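Skip to main content
Home > About Baltulis > Who we are

About Baltulis

Baltulis is a small school for people who want to learn packing. Yes, packing! Boxes, lids, tape, labels, the whole business of getting a thing from one place to another in the shape it started in. We teach evening and weekend classes for folks who work in stockrooms, for people who sell what they make from a spare bedroom, and for anyone about to move house who has looked at a pile of plates and felt a little sick.

How it started

The school was set up by Theresia Gisler and Dexter Galang, who met at the packing benches of a mail-order shop called Castillo. They ate lunch together and argued about flaps (inner ones first or outer ones first, and whether a lid should be creased before it is filled). The argument turned into a handout, the handout turned into a Saturday class, and the class filled up with people we had never met. We still use a version of that handout today. It has 50 pages now and Dexter keeps adding to it.

What we teach

Our main course is called Pavent and it runs over 2 weekends. The first is all about the box itself – how cardboard bends, how to read which way the grain runs, what a good crease feels like under your thumb, how to open a lid without tearing the corners so the box can go out again. We spend a long time on opening and closing. People laugh about that on Saturday morning and by Saturday afternoon they are deep in conversation about side tabs.

The second weekend is about what goes inside and what goes on the outside. Padding, dividers, where a label should sit so that it can still be read when boxes are stacked, and when a sticker helps and when it just gets in the way. Bring your own awkward objects! We have had teapots, a cello bow, a set of antlers and a very large cheese.

We work on plain tables with clear tops, one box at a time, and we like it that way.

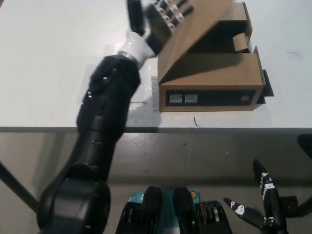
Américo Torres wrote to us after finishing the course that he used to rip into every lid like it was his birthday, and that he now keeps his boxes flat behind the door and gets four or five trips out of each one. He also said the label lesson should be longer, and he was right, so we made it longer.

Our room

You will find us on the ground floor of the old Turnisitz building, through the green door and past the bike racks. It's a bright room and it gets chilly in winter, so bring a sweater. In June we prop the doors open and hold the last class of the season with the courtyard side of the room full of finished parcels, and friends and family come by to guess what's in them.

The people

Theresia teaches most of the weekend classes. Dexter runs the evening sessions and looks after the cardboard store, where you can pick up clean used boxes for free (please take some, we have over 630 of them). Ayodele Adebisi joined us to teach the class on fragile things and has the steadiest hands of any of us. Sérgio Correia answers the phone and the mail, and he can tell you which class would suit you.

Come and see us

The next open evening is Wed 30 January. There's tea, there are boxes to practice on, and you don't need to sign up first. If you can't make it, call the office and ask for Sérgio, extension 228.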